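Sofa

A sofa is a long upholstered seat for two or more people, with a back and usually an arm at each end. I've kept this entry for the Clernetti household encyclopedia going through 41 revisions now, and I still get letters about the first line, mostly from people who want "couch" or "settee" in it. So, quickly: they all mean much the same thing in everyday talk. "Couch" comes from the French coucher, to lie down, and "sofa" goes back through Turkish to the Arabic suffa, a bench or raised platform spread with carpets and cushions. "Settee" is probably a cousin of the old wooden settle, and I grew up saying it, as did everyone in our street.

Inside a sofa

Most sofas start with a frame, and the better ones use kiln-dried hardwood with the corners glued and screwed (or dowelled, if the maker is old-fashioned, and I do like an old-fashioned maker!). Across the frame go the springs or the webbing. Coil springs tied by hand are the dear option, zigzag springs are the usual one, and rubber webbing turns up in lighter pieces. Over all that go padding and a cover.

Cushions are where people fall out. Feather is lovely for an evening and then needs plumping every morning for the rest of your life. Foam keeps its shape but can feel a bit like sitting on a loaf. A foam core in a feather wrap is what I have at home, and I'd buy it again.

Covers and colour

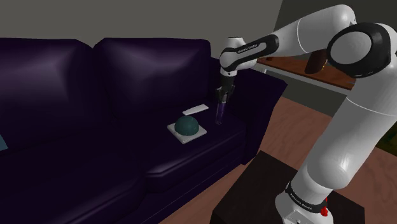 A sofa in deep violet upholstery with a glossy finish.

Dark covers hide tea very well and show dog hair terribly. Velvet marks when you sit on it, though the marks mostly brush out, and leather gets better for years if you keep it away from the radiator. Linen creases – I gave up minding. Rhona Rutherford, whose workshop did my own re-cover, used 14 metres of wool on a big old three-seater called the Vesitz, and she told me patterned cloth would have needed more so that the repeats lined up.

Common types

The Chesterfield has rolled arms level with the back and is usually deep-buttoned. The Lawson has loose back cushions and arms lower than the back, and it's the shape most of us draw if you ask us to draw a sofa. The camelback has a hump, or sometimes two.

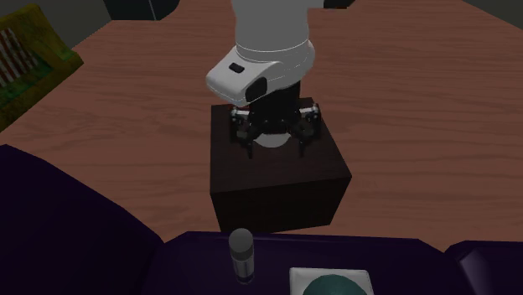

Then there are sofa beds, which I've been unfair to in earlier versions of this entry. The old fold-out kind had a bar across the middle that found your spine by 3 in the morning, but the newer click-down ones are perfectly all right for a weekend guest. Corner sofas are sold as left-hand or right-hand, and shops don't agree on whether that means facing it or sitting on it, so do ask. And measure your doors, and the turn on the stairs, before you pay for anything. My neighbours the Montes had theirs back on the van within the hour one Sunday.

See also: Armchair; Chaise longue; Footstool; Settle

Contact the editors | Copyright Clernetti | Back to top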